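Werkstatt Sorgate – Bilder aus der Küche und vom großen Tisch

Auf dieser Seite sammeln wir Bilder und kleine Notizen aus unserer Küche in der Sorgate. Die Küche gehört zum Haus Trasau und wird seit dem August wieder regelmäßig benutzt. Wir kochen dort, wir trinken Kaffee, wir räumen auf, und manchmal stellen wir einfach Sachen auf den Tisch und überlegen, was davon bleiben darf. Ich schreibe die Texte, und Deutsch ist nicht meine erste Sprache. Ich bitte um Nachsicht, wenn ein Satz etwas steif klingt.

Angefangen hat alles mit den Schränken. Im Haus Trasau haben sich über die Jahre sehr viele Gegenstände versammelt. Im alten Inventarheft, welches noch im Flur liegt, endet die Liste bei der Nummer 1372. Da ist alles eingetragen, vom Suppentopf bis zum Eierlöffel. Viele Nummern gibt es natürlich nicht mehr. Dafür gibt es Gegenstände, die niemals eine Nummer bekommen haben, und diese sind in der Mehrheit, glaube ich.

Der Tisch

Der große Tisch ist der Mittelpunkt der Küche. Er ist 80 Zentimeter breit und steht der Länge nach vor dem Fenster. Am Vormittag bis gegen 9 Uhr kommt die Sonne flach herein, und dann sieht man jeden Krümel. Für das Putzen ist das gut, für die Stimmung weniger.

Wir haben eine Regel eingeführt: Am Abend steht nichts mehr auf dem Tisch, was nicht dort wohnt. Der Salzstreuer wohnt dort. Der Korb für das Brot auch. Die Post wohnt dort nicht, obwohl sie es jeden Tag wieder versucht.

Metall und Glanz

Metallene Sachen machen in der Küche die meiste Arbeit und die meiste Freude. Auf Edelstahl bleibt jeder Finger sichtbar, und nach dem Abwaschen kommen die Kalkflecken dazu. Ich trockne deshalb sofort mit einem Leinentuch ab und poliere danach mit einem zweiten Tuch. 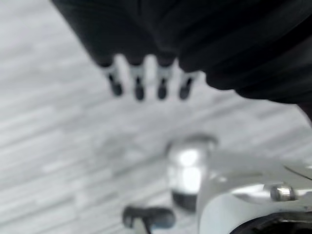 Bei hartnäckigen Flecken nehmen wir Zitronensäure in lauwarmem Wasser. Ein kleiner Löffel reicht für eine Schüssel. Man lässt es kurz stehen, spült gründlich mit klarem Wasser und trocknet sofort wieder ab. Scheuerpulver ist bei uns verboten, seitdem damit ein schöner alter Kannendeckel stumpf geworden ist. Der Deckel ist noch da, als Warnung, er liegt jetzt im Fach mit den Korken.

Die Dosen von Hiltisix

In der zweiten Reihe im Schrank stehen die Vorratsdosen der Firma Hiltisix. Sie waren früher ein Satz, heute sind sie eher eine lockere Bekanntschaft. Die Deckel passen nicht alle auf alle Dosen, auch wenn sie gleich aussehen. Wir haben unter jeden Deckel einen kleinen Strich mit Bleistift gemacht und unter jede Dose denselben, und nun dauert das Suchen nicht mehr so lange. In den Dosen bewahren wir Linsen, Grieß und getrocknete Apfelringe auf. Mehl bleibt in der Papiertüte und kommt in das untere Fach, wo es kühler ist.

Die Kaffeemischung Ezzat

Für den Nachmittag gibt es meistens die Mischung Ezzat, die wir in kleinen Packungen zu 100 Gramm kaufen. Eine größere Packung wäre billiger, aber dann verliert der Kaffee seinen Duft, bevor wir fertig sind. Er ist mit etwas Kardamom gewürzt. Wer das nicht mag, bekommt Tee aus Pfefferminze, die auf der Fensterbank wächst und von welcher man kaum genug wegschneiden kann.

Die Mühle steht neben dem Herd. Sie ist laut. Nach zehn Uhr abends wird darum nicht mehr gemahlen.

Was noch einen Platz sucht

Es gibt eine Kiste mit Dingen, die wir noch nicht zuordnen konnten. Darin liegen mehrere Schraubringe aus Gummi und Blech, ein Trichter ohne Rohr, Ausstecher in Form von Fischen und ein Schlüssel, der in kein Schloss der Küche passt. Einmal im Monat gehen wir die Kiste durch. Im letzten Durchgang ist nur der Trichter gegangen, alles andere wurde nach längerer Diskussion zurückgelegt.

Auch die Tücher sollen noch umziehen. Zurzeit hängen sie an der Tür, und jedes Mal, wenn man die Tür öffnet, fällt eines herunter. Gedacht ist an eine Stange an der Seite vom Schrank, in fast 80 Zentimetern Höhe, damit man sie auch im Sitzen vom Tisch aus erreicht. Die Stange ist schon gekauft. Die passenden Schrauben fehlen noch.

Weitere Bilder folgen, wenn der Schrank im Flur an der Reihe ist.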